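Notes from the Hellisley open day, for those who stayed home and kept the office running

The budget line says "robot arm, 1, plus bits". Having spent a day at Hellisley's lab in September, I can report that the bits are where the money goes.

Catríona Fitzgerald ran our tour and was refreshingly blunt. The Nollard arm we'd been eyeing is quoted at a price the board might swallow. The mounting, guarding, spare gripper fingers and annual service are quoted separately, in a smaller font. Delivery is 62 working days, counted from whenever Nollard feels like counting.

Her advice was to spend the first season in simulation and buy hardware after. Hellisley does its tabletop pick-and-place work that way, in rendered living rooms with ordinary household clutter to sort out.
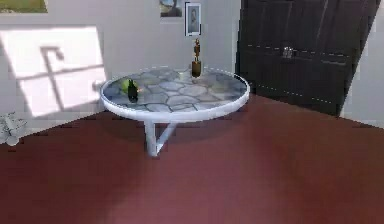 The sums are less glamorous. A simulator seat comes to $643 a month, and we'd want 2. Add a decent workstation, which Dijkstra in purchasing will insist on getting three quotes for, and we're still well short of the arm on its own. A dropped bottle in there costs nothing and doesn't need a mop.

The catch came after morning tea, when someone asked how much of it carries over to a real bench. Catríona said to set aside 70 hours of tuning per task and not to promise anyone a demo before then. I watched several people quietly cross out a date.

We also saw the Arnis cell, lovely and far too big for our loading dock. I've got the brochure if anyone wants to feel poor.

My recommendation is two seats now and the arm in next year's programme. The sausage rolls were excellent.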